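Skavura cell purchasing: frequently asked questions

For sites planning a first or second robot cell. Updated August. Questions not covered below should go to the planning desk at Hallport.

What does the Skavura cell consist of?

One arm, one two-finger parallel gripper, a wrist camera, a controller cabinet, a table and the guarding. The licence for the simulation software is a separate line on the quote. Sites that already hold a licence under the Jarkasberg agreement should strike that line out before signing.

What does the budget have to cover besides the cell?

The items most often left off are floor work, the electrical supply to the cabinet, spare finger pads, operator training and the annual service visit. Compressed air is not needed for the standard gripper, which is electric. If the site intends to fit vacuum cups later, the air line should be priced now and shown as an option.

Is the purchase price the right figure to put to finance?

No. Finance will ask for the cost over five years. The form has a row for each year and a column each for service, spares, licence and labour. Leave no cell blank. A zero is accepted where the cost is zero; a blank is returned to the sender.

How long does an order take?

The current lead time is 21 weeks from a signed order to delivery at the dock. Installation and acceptance are additional and depend on the site. The clock starts when the order is signed. A budget code or a verbal agreement does not start it.

Can we reserve a delivery slot before the budget is approved?

Yes, for one calendar month. A slot that is not confirmed by then is released and the site rejoins the queue at the back.

Which gripper should we specify?

The standard parallel gripper suits rigid parts with two flat or near-flat opposing faces. Measure the widest part in the range across the faces to be gripped, add clearance on both sides, and compare the result with the opening on the data sheet. Parts which vary in width from batch to batch should be measured at the widest batch. For bags, film and loose textiles, ask for a trial before ordering anything.

Do we need the Wei finger set?

Only where the part is too shallow for the standard fingers to reach without the palm touching the fixture. The Wei set is longer and has a lower payload rating. It fits the same mounting, so it can be bought afterwards.

How much floor space should we allow?

Use the footprint on the installation drawing and add the door swing of the cabinet and a clear walkway on the operator side. The arm's reach is not the same as the footprint. Two sites have had to move a cabinet after delivery because the door opened into the guarding.

Why is simulation charged as part of planning?

It is carried out before the order is placed, on the site's own layout. The planning desk builds a model of the cell, sets the table height and the positions of nearby surfaces, and runs the intended task. The purpose is to find reach and clearance faults while they can still be corrected on a drawing. The fee is 2,142 per layout, excluding tax, and one revision is included. Further revisions are charged at the hourly rate.

What do we have to supply for the simulation?

A dimensioned floor plan, the table height, drawings of the parts and fixtures, and a short written description of the task. Include anything fixed within reach of the arm, such as walls, shelves, pillars and cable trays. A surface missing from the plan will be missing from the model.

What do we get back?

A short report with stills from the wrist view, a list of positions where the clearance is below the limit, and a recommended table position.

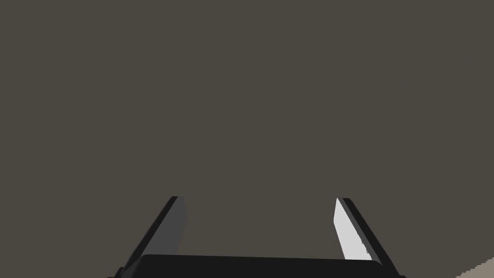 The wrist view is supplied with the report for each layout. Sites should check it against the drawings before accepting, paying attention to large plain surfaces close to the gripper. These give a camera little to measure from, and a vision task that depends on them may need added markers or a second camera. Either one changes the quote.

Does a clean simulation guarantee cycle time?

No. Cycle time is confirmed at acceptance, on the real cell, with real parts. For budgeting, use the simulated figure and add the contingency set by your site. Lighting, cable drag and part variation are modelled only in part.

What are the acceptance criteria?

The cell must complete 2,000 cycles of the agreed task within the agreed fault limit. The site provides the parts and one trained operator. Acceptance can be run on a Saturday if the line is in use during the week, in which case the weekend rate applies.

Can the cell be leased?

Yes, on a 5 year term. Service is included and spare finger pads are not. The simulation fee cannot be rolled into the lease and is invoiced separately.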